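FOR IMMEDIATE RELEASE

Skovow Declines to Endorse Travthorpe Code for Path Robots, Asks for Test Conditions to Be Written Down

Independent review finds the draft "good practice" document heavy on promises and thin on anything a path user could check

Aug 27, 2025 — Skovow, the independent reviewer of safety rules for outdoor machines, said today it will not put its name to the draft Travthorpe Code, a voluntary set of rules for small self-driving robots on shared paths. The draft was circulated in June by Mägi, the maker of the Fallo path robot, and has been described by its authors as ready for adoption by towns and parks.

Skovow does not agree that it is ready. The review published today says the draft sets out a great many intentions and very few tests, and that the one large figure it leans on tells a reader almost nothing.

"The draft says the Fallo finished 1,142 runs without a reportable incident," said Nayeli Yupanqui, lead reviewer at Skovow. "Fine. What is a reportable incident? The draft leaves that to the operator. If the company running the robot decides what counts, I don't know what I'm supposed to do with a zero."

Reviewers walked the Travthorpe route, went through camera stills from it, and read the run log supplied with the draft. The route is a plain country path with soft edges, open grass and hedging. The draft calls it "a representative shared path environment." Skovow asked Mägi what it is meant to represent and has not had an answer it could use.

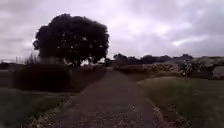 The path at Travthorpe beside the long hedge, under heavy cloud.

The problem with edges

Much of the draft turns on a rule that a robot must "remain within the path boundary at all times." It is a sensible thing to want. But the draft never says what the boundary is.

On a city sidewalk a curb settles the matter. At Travthorpe the surface gives way to pebbles in one stretch and to grass and weeds in others, and the line between path and verge wanders. Two people standing at the same spot could point to different edges and both be right. A rule that depends on that line needs to say who draws it, how wide the margin is, and whether the answer changes when the grass is cut or grows back.

Skovow asked for the margin Mägi uses in its own software. The company replied that the figure is "tuned per site." That may be good engineering. As a rule it cannot be checked by anyone outside the company, and the review recommends that the clause be struck until a number is attached to it.

The same goes for speed. The draft tells operators to travel at "a pace suited to visibility." It does not say how far ahead the robot has to be able to see before it may move at full speed, or what it should do at the end of a straight run where shrubs hide whatever comes next. 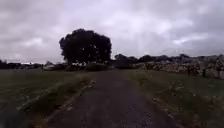 Weather and light

The draft claims the rules hold "in all ordinary daylight." The stills reviewed by Skovow were taken in flat, gray light, which is a useful condition to test in and one that reviewers were glad to find covered. Dark hedges and tree canopies lose most of their detail under a sky like that, and some of the stills are soft enough that objects in the middle distance are hard to name.

What the log does not do is record the light. Each run has a start time, an end time and a pass mark. There is no entry for cloud, low sun, rain or glare, so there is no way to tell how many of the 1,142 runs took place in poor conditions and how many on a clear afternoon. Skovow is not saying the robot fails in bad light — the review found no evidence either way, and that is the complaint.

"People keep telling me the record speaks for itself," said Yupanqui. "I read the record. It has a column for battery level and no column for whether you could see anything."

Side tracks

A further gap concerns places where one route leaves another. The draft has 300 words on how a robot should greet pedestrians, including the tone of its chime, and a single line on junctions, which says the robot "should yield as appropriate."

Part of the Travthorpe route runs between lawns, with a lighter track that bends off to the right across the grass toward a bank of flowering shrubs. The draft's route map shows the main path only. Reviewers asked whether a track of this kind counts as a junction under the rules. If it does, the map is incomplete. If it does not, the draft ought to say that a robot may pass it without slowing, and let towns decide if they are comfortable with that.

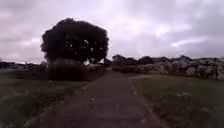

Main path at Travthorpe, with the side track curving away to the right.

What Skovow is asking for

The review makes three requests of the authors before the draft goes to any town or park:

1. Define "reportable incident" in the text, in words an outside reader can apply to a log.

2. State the path margin and the minimum sight distance as numbers, and say how each is measured where there is no curb.

3. Publish the run log with light, weather and surface recorded for every run, including runs that were stopped early.

Skovow also recommends that the phrase "industry standard" be taken out of the introduction. The draft has been signed by two companies, one of which is Mägi.

Mägi has told Skovow that a second draft is in preparation. Reviewers will read it when it arrives. Until then, Skovow advises parks departments that have been sent the code to treat it as a statement by a manufacturer, and to ask for the log before agreeing to a trial.

The full review, with the correspondence attached, is available from Skovow on request.

About Skovow

Skovow reviews safety rules and test claims for machines used in public outdoor spaces. It does not build, sell or operate robots and takes no fees from companies whose products it reviews.

Media contact: Nayeli Yupanqui, Skovow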